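4.2 Garment folding on a soft surface

The second chore tested was folding winter outerwear on a bed. Most published folding results use a T-shirt on a flat table. Zastlow, our test plan, called for a harder case: thick fabric, an uneven surface and other textiles nearby. Demonstrations were recorded with hand-held grippers and used to train the Hamix policy.

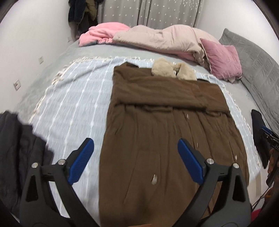 Figure 6. Brown coat on a fringed throw, with a folded band of fabric across the chest.

Two problems dominated. The collar and coat body differ in color and pile, and the segmentation step often treated them as separate items. The throw also moved with the coat whenever a finger closed too low.

Of 31 autonomous trials, 20 ended in a fold that met our criteria. Mean time was roughly 21 seconds per sleeve, well above our own time by hand. We conclude that the chore is feasible under supervision but not yet practical in a home. Hanging the coat was not attempted.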